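Section 3. Hanging Framed Works on the Peson Rail

This section covers the installation of the Peson wall rail and the hanging of framed works from it. It applies to rails supplied for use on plastered and solid walls. For ceiling-mounted rails, refer to the separate sheet packed with the Tenard brackets.

Read the whole section before drilling. The rail should be fitted by two persons. Keep the packing list until the work is finished, as the part numbers are needed when ordering replacements.

Before you begin

Check that the wall is sound and free of loose paint. Locate all pipes and electrical cables with a suitable detector, and mark their paths in pencil. Do not rely on old building plans for this purpose.

Weigh each work in its frame, with the glass fitted. The weight limit for your rail is printed on the label inside the end cap. The limit applies to the whole length of rail between two brackets, including cords and hooks.

CAUTION: Plasterboard walls need the hollow-wall anchors listed in the parts sheet. The standard plugs will pull out under load.

3.1 Fitting the rail

1. Draw a level line along the wall at the chosen height. Measure from the ceiling only if the ceiling has been checked with a level.

2. Mark the bracket positions along the line. The first and last brackets must sit 100 mm from the ends of the rail. The space between any two brackets must not exceed 900 mm.

3. Drill at each mark and clear the dust from the holes. Insert the plugs until they are flush with the wall.

4. Screw the brackets in place by hand. Power drivers can crack the bracket seat.

5. Hold the rail against the brackets and press upward until each one clicks. Pull down firmly at both ends. If any part of the rail moves, remove it and check the screws.

6. Fit the end caps.

NOTE: Where a rail turns a corner, leave a small gap at the joint and cover it with a Bretow corner piece. Do not bend the rail.

3.2 Hanging the work

1. Slide a cord into the rail opening and turn it until it locks. Use two cords for any work that is wider than it is tall.

2. Thread a hook onto each cord and set both hooks at the same height. The scale on the back of the cord packet may be used for this.

3. Lift the frame onto the hooks by its sides — never by the top molding, which on older frames may be held by glue alone.

4. Step back to the far side of the room and check that the work is straight. Adjust one hook at a time.

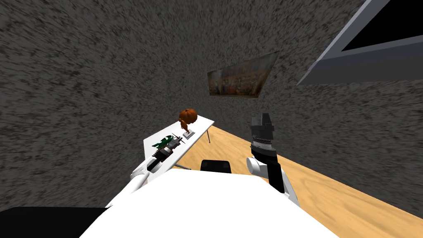

A reader of the previous edition wrote that the last step was of little use in a narrow hallway, where the far wall was too close to judge anything. "I ended up laying a level on the frame and trusting that," the letter went on. This is an acceptable method. Place a soft cloth under the level to protect gilded or painted finishes.

5. Tighten the locking screw on each hook with the key supplied. Stop when you feel firm resistance.

6. Attach the felt pads to the lower corners of the frame so that air can pass behind it.

CAUTION: Do not hang works above a radiator or where direct sunlight falls for part of the day.
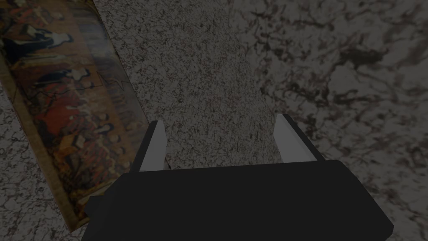 Figure 2. Gripper, fingers apart.

3.3 Care and inspection

Inspect all cords and hooks twice a year. Replace any cord that is frayed, kinked or stretched, along with its hook. Mittal steel cord may be used in place of the nylon cord supplied, provided that both cords on a work are of the same type.

Dust the rail with a dry cloth. Cleaning sprays can leave a film in the channel and cause hooks to slip.

If a work has to be taken down for more than a few days, remove its cords from the rail and store them flat. Before rehanging, repeat steps 1 through 5 of Section 3.2.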